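Do Shorter Surveys Get Better Answers? Term Project Report
Divya Fernandes, with Sreekumar Kamath
February 24, 2026

So our project started with a complaint. Every student at Janport gets the dining survey in their inbox, and almost everyone I know closes it somewhere on the second page. 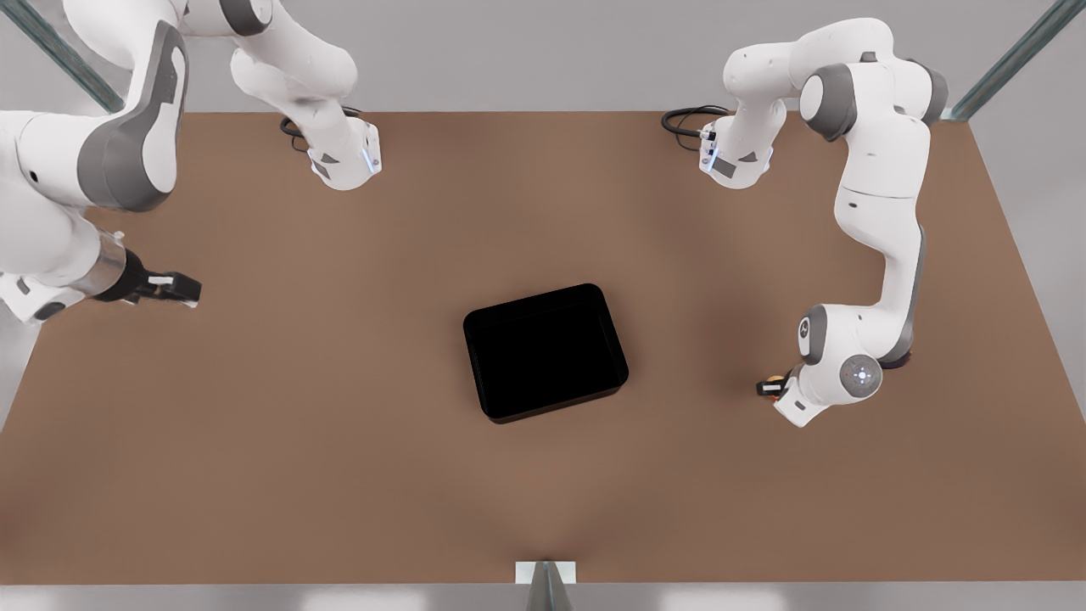

Sreekumar and I wanted to find out if the length was really the problem or if people just don't care about dining surveys (fair enough!). We wrote two versions. The long one copied the style of the official survey, with grids and rating scales and a big comment box at the end. The short one had 9 questions and fit on a phone screen with a little scrolling. We sent them to 400 students, half and half, and left both open for 8 days.

More people finished the short one, and I expected that. What I didn't expect was the comment box. The long survey got fewer comments but they were way longer – one person wrote a whole essay on soup. The short survey mostly got things like "fine" and "more rice please."

Sreekumar thinks the long survey filtered out everyone except the people with strong opinions. I think he's probably right, but we can't prove it with what we collected, and Divya Rai pointed out during our practice talk that we never asked how often people eat on campus. That was a big miss. Somebody who eats there twice a day is going to have more to say about soup.

If we ran it again in May I'd add that question first and drop the one about tray return, which confused everybody. I'd also send the reminder earlier – ours went out the night before it closed, and a few people wrote back to say the link was already dead.

Thanks to Gopinath Iyer for helping us clean up the spreadsheet.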